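Laundry and linen work in private households: notes for contract workers

These notes apply to anyone placed in a private home under a labour hire arrangement, whether the placement is for a single shift or a standing roster. They deal with methods of work and record keeping. Pay rates and leave are covered in the placement letter.

Before starting

Read the task sheet. If washing, folding or bed changing is not listed on it, ask for a written variation before doing the work. A text message from the client is acceptable if it names the task and the day. Verbal requests should be entered in the day book with the time they were made.

Check the care labels before sorting. Where a label is missing, wash cold on a gentle cycle and line dry in the shade. Enter the item in the day book as unlabelled.

Washing

1. Empty all pockets. Coins and jewellery go in the tray by the machine and are listed in the day book.
2. Wash whites separately. Set the machine to 40 degrees for cotton sheets and towels unless the label says otherwise.
3. Treat collar and cuff marks with a paste of bicarbonate of soda and water. Leave for 20 minutes, then rinse.
4. Do not combine bleach with vinegar or with any product containing ammonia. Decant nothing into unlabelled bottles.
5. Clean the lint filter after every dryer load.

Folding and pairing

Fold on a flat surface at hip height where one is available. A bed is lower than most benches, so kneel or sit for small items, and change position every 20 minutes. Pair socks by matching the cuffs first and the toes second. Odd socks are kept in a bag for 2 weeks and then handed back to the client.

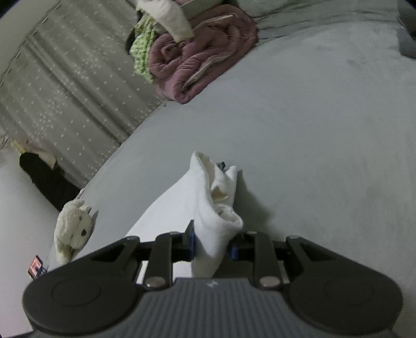

Household Placements Section, Zoltolis Labour Services

Fitted sheets are folded in quarters with the elastic corners tucked into one another, then in thirds lengthwise. Store each set inside one of its own pillowcases. Wool blankets should be fully dry before they are put away - a blanket that feels cool in the middle of the fold needs more time on the line.

Equipment and breakages

Irons, airers and steamers supplied by the client must have an undamaged cord and plug. If either is damaged, unplug the item, tag it and do not use it. Items supplied by us carry a Vuswood tag with the test month written on it. Anything last tested before February goes back to the depot.

Report scorched, torn or colour-run articles on Form 127 before the end of the shift. Keep the article and do not attempt a repair. Sunday shifts are reported the same way.

Queries on this page go to Prys Rosser, Household Placements.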